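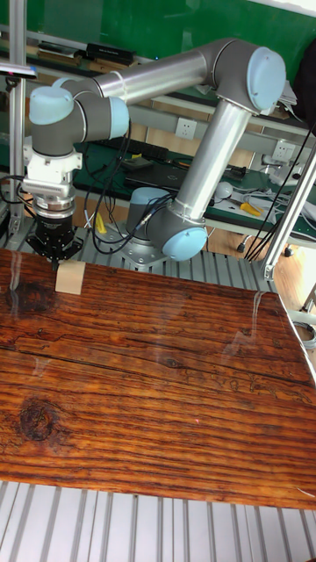 Über uns

Die Sprachschule Nokuvine ist eine private Schule für Spanisch und Deutsch in Zarnau. Wir unterrichten Erwachsene und Jugendliche ab 14 Jahren, in Gruppen und einzeln, am Vormittag und am Abend. Träger der Schule ist die Nokuvine Sprachunterricht GmbH. Unsere Räume liegen im ersten und zweiten Stock der Asovstraße 44, der Eingang ist im Hof.

Wie die Schule entstanden ist

Elba Montecinos und Mirta Henríquez haben sich an der Volkshochschule kennengelernt, wo beide Spanischkurse gaben. Die Kurse dort endeten nach zehn Abenden, und wer weitermachen wollte, musste oft ein halbes Jahr auf die nächste Stufe warten. Im ersten Winter mieteten die beiden einen einzelnen Raum über einer Bäckerei und boten zwei Kurse an, die ohne Pause durchliefen. Einer davon bestand am Ende aus vier Personen. Er wurde trotzdem fortgesetzt, und zwei der damaligen Teilnehmerinnen kommen heute noch in den Lesekreis.

Deutsch kam später dazu. Zunächst fragten Angehörige von Kursteilnehmern an, dann Betriebe aus der Umgebung. Seit Ulises Lucero die Leitung des Deutschbereichs übernommen hat, gibt es alle Stufen von A1 bis C1. Eigene Prüfungen nehmen wir nicht ab. Wir bereiten auf die üblichen Zertifikate vor und helfen bei der Anmeldung am Prüfungsort.
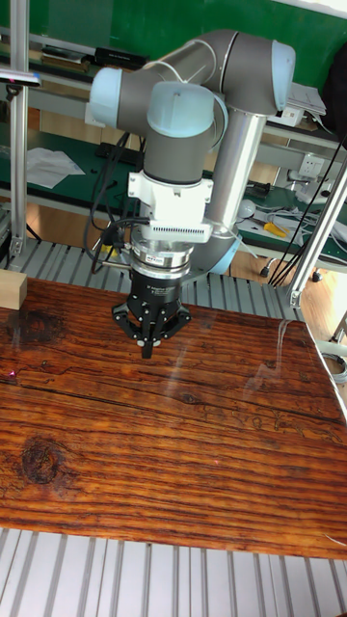
Kobina Bonsu schrieb uns nach dem B1-Kurs, er habe in der ersten Woche kaum den Mund aufgemacht und sich in der dritten mit seiner Nachbarin über die Nebenkostenabrechnung unterhalten. Grammatik habe er schon vorher gelernt, gefehlt habe ihm das Sprechen. Eine Sache bemängelte er auch: Die Hörübungen seien am Abend zu lang. Wir haben sie inzwischen auf zwei kürzere Teile verteilt.

Wie wir unterrichten

Eine Gruppe hat höchstens neun Teilnehmer. Der Kurs beginnt mit einem Gespräch in der Zielsprache, auch auf der untersten Stufe, wo es dann eben nur fünf Minuten dauert. Lehrbücher verwenden wir, halten uns aber nicht an die Reihenfolge der Kapitel. Im Spanischkurs A2 kommt zum Beispiel die Vergangenheit früher dran als im Buch vorgesehen. Hausaufgaben werden gegeben und korrigiert, wenn sie bis zum Vorabend abgegeben sind.

Eine Unterrichtseinheit dauert 90 Minuten. Wer fehlt, bekommt die Unterlagen per E-Mail, kann die Stunde aber nicht in einem anderen Kurs nachholen. Davon gibt es eine Ausnahme für Schichtarbeiter, die ihren Dienstplan vorlegen.
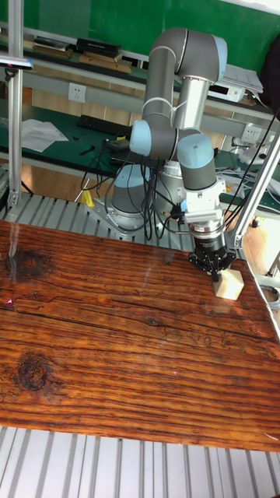

Unser Team

Elba Montecinos: Geschäftsführung, Spanisch B2 bis C1, Lesekreis
Mirta Henríquez: Spanisch für Anfänger, Einzelunterricht, Ausbildung neuer Lehrkräfte
Ulises Lucero: Leitung Deutsch, Firmenkurse
Ivana Figueroa: Büro, Einstufung, Rechnungen

Dazu kommen sechs freie Lehrkräfte, die je nach Semester unterschiedlich viele Stunden übernehmen. Alle haben ein abgeschlossenes Sprachstudium oder eine Lehrbefähigung für Erwachsene.

Bibliothek und Lesekreis

Im zweiten Stock steht die Bibliothek Echeverría, benannt nach dem früheren Antiquariat, aus dessen Auflösung der Grundbestand stammt. Nach der letzten Durchsicht umfasst sie 1249 Bände, überwiegend Romane und Erzählungen auf Spanisch, dazu Wörterbücher und einige Jahrgänge Zeitschriften. Etwa 500 Titel sind für Lernende bis B1 geeignet und mit einem grünen Punkt auf dem Rücken versehen. Ausleihen dürfen alle, die gerade einen Kurs besuchen, und Ehemalige gegen eine kleine Jahresgebühr. Die Leihfrist beträgt vier Wochen.

Der Lesekreis trifft sich einmal im Monat und liest ein Buch pro Semester. Vorausgesetzt wird B2. Neue Teilnehmer steigen am besten zu Beginn eines Buches ein.

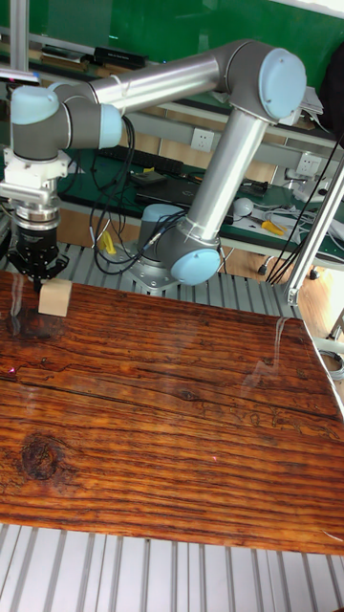

Einstufung und Anmeldung

Wer Vorkenntnisse hat, macht vor der Anmeldung einen kostenlosen Einstufungstest. Er besteht aus einem schriftlichen Teil und einem kurzen Gespräch, das auch telefonisch möglich ist. Termine vergibt Ivana Figueroa im Büro. Die Anmeldung gilt, sobald das unterschriebene Formular vorliegt. Bis zwei Wochen vor Kursbeginn kann man ohne Kosten zurücktreten, danach berechnen wir die Hälfte der Gebühr.

Firmenkurse werden nach Absprache angeboten, bei uns oder im Betrieb. Das Büro ist vormittags besetzt, in den Schulferien nur telefonisch zu erreichen.

Stand dieser Seite: 31. Oktober 2021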